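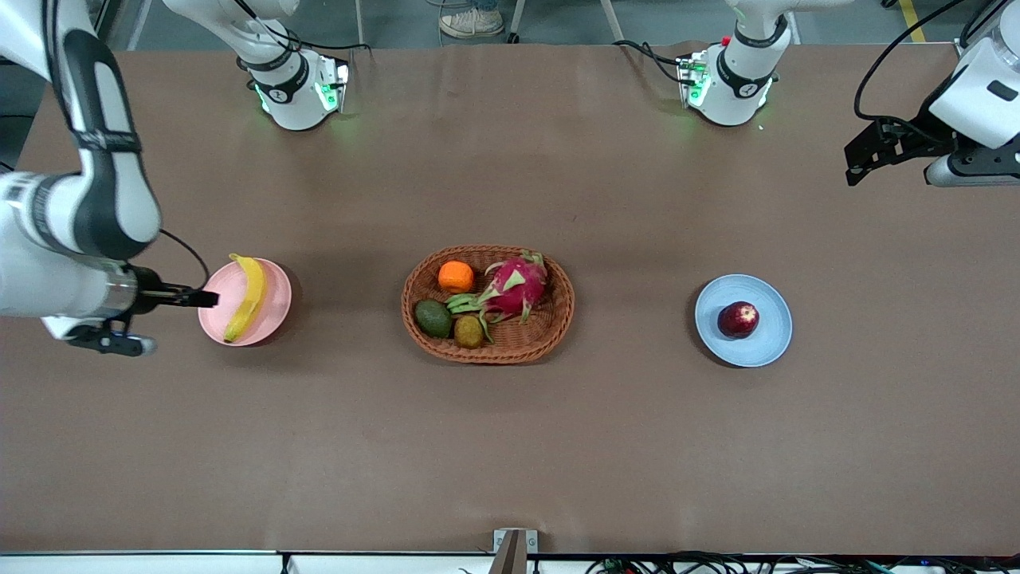
Banana on the pink plate, brown paper on the table.

I've been trying to eat breakfast properly since September, and by properly I mean sitting down, before work, without my coat on. For years mine was a coffee on the bus and then whatever was in the biscuit tin at half ten. My friend Nisreen Hijazi finally told me I was unbearable before lunch (she's allowed, she's known me since school) and I had to admit she had a point.

So the alarm now goes off 35 minutes earlier. The first week was awful! I sat there chewing toast like it was homework and went back to bed for ten minutes with crumbs down my jumper. Second week, a bit better. By the third I was waking up hungry, and I can't remember the last time that happened.

What I eat is nothing clever. Porridge mostly, with a spoonful of the fig jam Walid Harb brings round — he makes far too much of it and I'm not complaining. Fruit if there's any left. I tried overnight oats for 3 days and they were like cold wallpaper paste, sorry to anyone who loves them.

The bit I didn't expect to like is the quiet. I leave my phone in the hall and have the radio on low, and I've got through 2 library books since I started, a few pages at a time. The washing up still doesn't get done till evening, mind.

Next job is weekends, when I'm still hopeless and breakfast happens at noon. If you've got a good recipe for eggs that doesn't need three pans, please leave it in the comments.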